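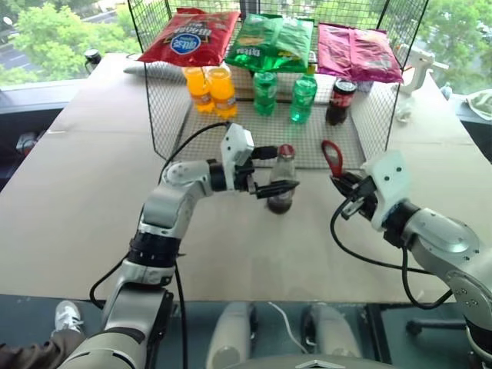
Hilkka Heiskanen asked that the seal numbers on the silver bars be read out by one person and written down by another, as the copies made in the previous year could not be matched to the storage statement. The request was accepted and now forms item 3.

PHYSICAL BULLION HOLDINGS: ANNUAL INSPECTION CHECKLIST
Sedby vault, held on behalf of Huttunen account holders
Date of inspection: October 28, 2022
Inspecting officer: Gøran Sjöberg
Second signatory: Nelli Eskola

1. Access and identification
Both signatories entered in the visitor register before the inner door was opened. Yes.
Key and code held by separate persons. Yes.
Comment: The register still has no column for time of departure. This was raised at the last inspection and remains open.

2. Gold bars
Bar list from Huttunen compared with bars on the shelf. Yes.
Refiner's mark, serial number and fineness legible on every bar. Yes, with one remark.
Comment: The last digit of one serial number is worn. It was confirmed against the assay certificate. The bar should be photographed under side light and the print kept with the certificate.

3. Silver bars
Seal numbers read aloud and recorded. Yes.
Seals intact. Yes.
Comment: Two seals are of the older pattern. They are valid, but the custodian is asked to replace them at the next movement of stock.

4. Scales
Scale levelled and set to zero. Yes.
Test weights of 100 g and 2000 g within tolerance. Yes.
Test weight of 4000 g within tolerance. Not tested.
Comment: The weight was away for calibration with Fludar. The test is to be carried out on its return and the result added to this form by hand, with initials.

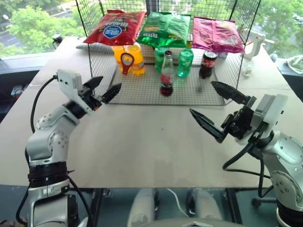

The same applies to the calibration certificate for the scale itself, which expires in December. Bars weighed after that date may not be entered at the recorded weight until a new certificate is on file.

5. Coins
Tubes opened on a sample basis, 10 tubes selected by the second signatory. Yes.
Contents agree with labels. Yes.
Comment: Joonas Kemppainen asks that tubes opened for sampling be resealed with dated tape. Agreed.

6. Insurance
Policy schedule names the vault at its present address. Yes.
Sum insured reviewed against the current market price. No.
Comment: The schedule uses the price at last renewal. Plestov has been asked for a revised figure in writing. Until it is received, no further deposits should be taken into the vault.

7. Fire and water
Extinguisher in date. Yes.
Floor drain clear. Yes.
Comment: None.

8. Allocation records
Each bar assigned to a named holder. Yes.
Unallocated metal shown separately. Yes.
Comment: Fares Chamoun's transfer is shown under both the old and the new account. The older entry is to be struck out and countersigned.

Result: passed, with items 1, 4, 6 and 8 to be followed up.
Signed: G. Sjöberg, N. Eskola
Copy to: custodian, Huttunen, file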